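# Why Towels Stop Absorbing

A cotton bath towel leaves the mill with a coating on it. Softener is applied in the last finishing stage so that the fabric feels smooth on the store shelf, and most of it has to be washed out before the loops take up water at their full rate. A towel that beads water in its first week is normal. A towel that beads water after a year has a residue problem, and the cause is usually in the laundry room.

Plateo, a linen service based in Pralbridge, tested 866 towels returned by its hotel and household customers. Each was laid flat, a drop of water was placed on the surface, and the drop was timed until it disappeared. Towels that took longer than 20 seconds were marked as slow and set aside for rewashing.
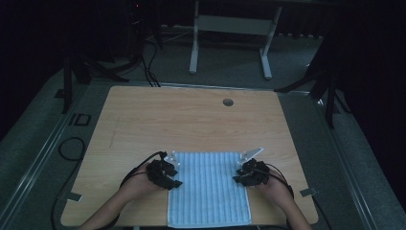 Fabric softener was the most common factor among the slow towels. It works by leaving a thin, fatty layer on the fiber, and that layer repels water. Dryer sheets leave a similar layer, in smaller amounts. Excess detergent is the second factor. In hard water, minerals bind with soap and settle in the base of the loops, where a short rinse does not reach them.

## What rewashing does

Plateo's procedure uses 2 hot cycles with no softener. The first contains a half dose of detergent and a cup of washing soda. The second contains water only. Of the slow towels, 80 percent passed the drop test afterward. The rest had worn loops or a high polyester content, and washing does little for either.

Drying matters less than most people expect. Line-dried towels feel stiff, but in the drop test they matched machine-dried ones. Stiffness comes from fibers bonding lightly to each other as the water leaves, and a hard shake before hanging breaks many of those bonds.
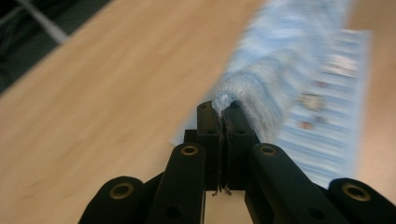 ## Flat weaves and terry

Flat-woven towels behave differently. They hold less water per square foot than terry, but they dry faster and trap less residue. Siriwardena, a weaving mill that supplies both types, recommends flat weaves for kitchens and for humid rooms. Grultolside, a coastal town where damp closets are a standing complaint, has moved its public pool to flat weaves for the August season.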